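Stultach's planner update finally lands, and the shelf test is the first thing I tried
July 2018
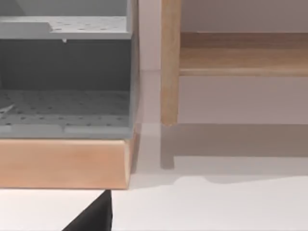 Shelf test in simulation: gray rack on its wooden base, bench-style shelf to the right, fingertip coming up from below.

So the new Stultach release is out, and I've spent most of my week with it (my poor inbox!). If you've been following along here you'll know I've been grumbling about the old motion planner since spring. It was fine in open space and pretty hopeless near furniture, and near furniture is where I do all my work.

The big change is in how the planner checks for collisions. The old one wrapped every object in a plain box, so a rack with an open front was treated as one solid lump and the arm would never reach into it. The new one works from the real shape, shelf by shelf, with the lips and side walls included. You can pick a smoother mesh or a rougher one depending on how patient you feel. I went with the finer one and my laptop fan has been complaining ever since.

I ran 442 reach attempts in the rack scene, all in simulation, with the same start positions I used for the old version. The old planner gave up on 200 of them. The new one gave up on 8! I read that line in the log three times and then ran the whole batch again overnight, and got the same answer. It's one scene and one gripper, so please don't take it as gospel, but I was grinning at my desk.

The perception side got less love this time. There's a new plug-in from the Groltavetti people that turns depth readings into shelf planes, and it's nice when it behaves, but perforated surfaces still confuse it. All those little holes come back as noise and it sometimes decides there are two shelves where there's one. I turned it off and fed the planner the true geometry straight from the simulator – cheating a bit, I know, but I wanted to test one thing at a time.

A small warning if you're upgrading: the config files have moved, and the old joint limit settings are ignored without any message at all. I lost an evening to that. Copy them over by hand into the new file before you run anything, and check the speed cap while you're in there.

The replay viewer is much better too. You can scrub back through a failed plan and see which surface stopped it, and most of my remaining failures were down to the front lip of the lower shelf. I've sent those logs in.

The next update is planned for August and should bring the plane fitting fix, plus support for the Pernden arm, which I've been asking for forever. I'll rerun the same batch when it comes out and post the numbers. If you've tried the new planner on a messier scene than mine, send me your logs, I'd love to compare.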